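Search this site: type and press enter

The kitchen on Urquijo street, in December

We got the key in the first week of the month, and since then I promised many people that I will show the kitchen. It is a small one. The window is good, the refrigerator is very tall, and everything else was chosen to be white so that the room looks bigger. I am putting the pictures slowly, with some lines for each, and I will add the next ones when the shelves are finished.

The flat was rented to us with the cabinets already inside. We did not choose them, but I would choose the same. They are glossy, so every finger leaves a mark, and I clean them with a soft cloth and a little vinegar in water. It takes me 11 minutes if I do not stop to look out.

1. The counter, the window and the big drawer

The counter is my favorite place. It has a rounded front edge, and this is nice when you lean on it with your coffee. The glass is frosted, so the neighbors cannot look in, and in the late afternoon it turns orange and peach. At this hour I do not turn on the lamp. 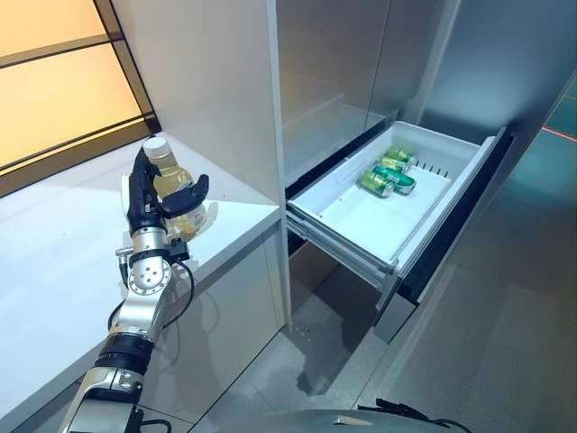

With the refrigerator it took me longer to make friends. In the old flat we had one that came up to my shoulder, and I knew where each thing was without looking. Now there are doors on the top and a pull-out drawer under them, and in the first days I opened always the wrong one. The drawer is shallow, so I keep it for flat things and for what we eat soon. Tall bottles stay behind the upper doors.

I wash the drawer before each big shopping. Warm water, a drop of dish soap, then a dry towel, also in the corners. The rails I only wipe, I do not put water there.

Some notes for those who asked me by e-mail:

The paint on the wall of the hallway is from Trumum, the color is called Pullus. It is a warm gray, a little darker than I expected. We bought 3 cans and used two. The third one is in the closet, if someone in the building needs it.

The curtain for the living room cost 330 with the sewing. For the kitchen we did not buy any curtain, the frosted glass is enough.

The small table is from a secondhand shop and I paid 40 for it. One leg was shorter, so I glued a piece of felt under it. I will show it in the next part, together with the chairs – they do not match, and I like them like this.

Several people wanted to know if the white counter gets stains. With tea, yes, if you leave it for the night. With lemon I am also careful. For the rest it is easy, and I am wiping it after each meal anyway.

Next pictures: the table and the chairs, the shelf above the sink, the hallway with the new color.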